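Teleop vs. hand guiding for stacked dishes: which do you record with?
Forum: Manipulation and Demonstration
Thread status: open

kleinschmidt_d
8/1/20

We are teaching an arm to take the upper of two shallow dishes off a stack and set it down beside the lower one. Two-finger gripper, plain white table, fixed camera at the side. The control software is Callness, version as shipped.

I have recorded 50 demonstrations by hand guiding (gravity compensation on, operator holding the wrist). The policy trained on them reaches the rim well and then closes too early or too low. When it closes too low it takes both dishes.

Before I record more, I would like to hear from people who have tried both methods on the same task. Questions:

1. Does remote control with a leader arm give cleaner closing motions than hand guiding?
2. How many demonstrations before the difference shows?
3. Do you keep failed grasps in the set?

Detlef

anh.vu

Are your hands in the camera view during hand guiding? If they are, I would stop there and fix that first. The policy learns to expect a forearm next to the wrist, and at run time there isn't one. We lost most of December to this.

kleinschmidt_d

They were in view for the first batch. For the second batch I replayed the joint trajectories without the operator and recorded the camera on the replay only. So the images are clean.

anh.vu

Replay helps with the images but it changes the contact. When you guide by hand, you push the fingers sideways into the rim until it feels right, and your arm supplies that force. The replay only tracks positions. With a rigid dish, two millimeters of tracking error is enough to slide it. Did you check that the dish ended in the same place on every replay?

kleinschmidt_d

No. I checked that it ended on the table.

fcocco

I disagree with the direction this is going. Hand guiding is fine for a rim grasp. You feel the contact directly, and with a leader arm you feel nothing unless it has force feedback, and most don't. Our operators on the Drato cell were worse with the leader for the first two days. They hovered, corrected, hovered again. All of that hovering goes into the data, and the policy hovers too.

The early closing sounds like a gripper problem. How do you command the gripper while both of your hands are on the arm?

kleinschmidt_d

Foot pedal. Open or closed, nothing between.

fcocco

Then that is your answer. A binary pedal puts the closing motion at a moment chosen by your foot, with whatever delay your foot has. Plot the gripper command against the height of the fingertips over the table. I expect a wide spread.

ductho

Fulvio is right about the pedal and wrong about the hovering. Hovering is a training issue for people, and you can trim it. We cut any segment where the end effector moves slower than a threshold for more than half a second, except in the window before the gripper closes. After trimming, the leader arm data beat the hand guided data on every thin object we tried.

The leader trigger gives you a continuous gripper opening. For two dishes with little space between the rims you want to come in half open, stop, then close slowly. You can't do that with a pedal.

Đức

fcocco

Trimming by speed also removes the pauses where the operator is looking. Those pauses carry information. I don't trim.

ductho

They carry information for the operator. The policy sees the same image forty times with a zero action and learns that zero is a good action there. Look at your own runs and see where the arm stalls.

fcocco

It stalls less with action chunks. We predict 40 steps at a time and it passes through the pauses. I accept that with single-step prediction you would need to trim.

chantelle.k

I run operator training at Narko, so my view is from the other end. Most of the difference people report between the two methods is a difference between operators. We have one person who is good with the leader and poor at hand guiding, and another with the opposite result. If Detlef changes both the method and the operator he will learn nothing.

What I would do, in order:

Step 1. Fix the start pose. Arm retracted to its side of the table, gripper open, same joint values each time. Save it in the controller and call it before every episode.

Step 2. Place the dishes by a written list of positions. Leave the camera alone. If the camera is bumped, mark the episode and restart the batch.

Step 3. Bring the fingers to the rim of the upper dish and stop before contact. This is the pose where operators differ most, so compare it across people before you record anything.

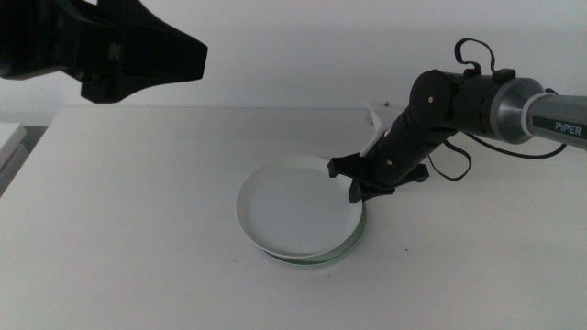

Step 4. Close on the upper rim only. Use the trigger slowly. If the lower dish moves, label the episode as a failure and keep it in a separate folder.

Step 5. Lift, move sideways, lower, open. Don't release above the table. Policies copy small drops faithfully and make them larger.

Step 6. Return to the start pose under operator control, then stop the recording. If you stop at release, the policy has no idea what to do after it.

Record 50 this way with one operator, then compare with the set you have.

kleinschmidt_d

Thank you, that is usable. On step 3, do you approach along the rim or from above?

chantelle.k

From above and slightly outside, with the fingers spread. The wrist should already be turned when you arrive. If operators turn the wrist next to the dish, they hit it.

anh.vu

One addition. White dish on a white table is a hard case for the camera. The rim catches light on one side and fades on the other. If your positions all put the bright side of the rim in the same place, the policy may be following the highlight. Vary the lamp, or at least rotate the order of positions between lighting settings.

fcocco

Agreed on the light. I still say try a continuous gripper input with hand guiding before buying a leader. A thumb slider clamped to the wrist costs very little. Keep it out of the camera view.

ductho

A thumb slider on the wrist adds mass, and gravity compensation will drift unless you enter the new payload. People forget this. Then the demonstrations all sag in the same direction.

fcocco

So enter the payload. It is one field.

kleinschmidt_d

I plotted the gripper command against fingertip height as Fulvio asked. The spread at closing is 8 mm. The rim is thinner than that, so the pedal is at least part of the problem.

I can borrow a leader arm from the Tôn project. Plan: same operator (me), Chantelle's steps, one set with the leader and one with hand guiding and a slider, payload entered. Failures in a separate folder. I will train both with the same settings and no trimming first, then trimming.

anh.vu

Please also log the lower dish position at the end of each episode. A lift that drags the lower dish counts as a success in most scripts.

ductho

How many rollouts for the evaluation? Anything small and you two will still be arguing about it next year.

kleinschmidt_d

500 split across the two methods, if the gripper pads last. I will post the numbers and the position list here.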